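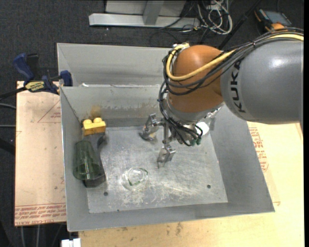

The KUKA arm with its gripper open over the metal bin. A yellow block, a green tumbler and a clear cup are among the objects inside.

Brarkell bin-picking method cuts failed grasps on clear objects

Researchers at the Sarkbridge robotics laboratory have reported a grasp selection method that lowers the failure rate on transparent and reflective items in metal bins. The method, named Juten, scores each candidate grasp by how far the depth reading changes between two exposure settings. Points with unstable depth are down-weighted before a grasp is chosen.

In tests with 40 household objects and 2,000 grasp attempts, failures on transparent items fell from 29 percent to 6 percent. Results on opaque items did not change. Planning time per grasp increased slightly.

The work was carried out under the Brarkell project. The group plans to release its test data, called Mamo, in May. Objects resting against bin walls remain the main source of error.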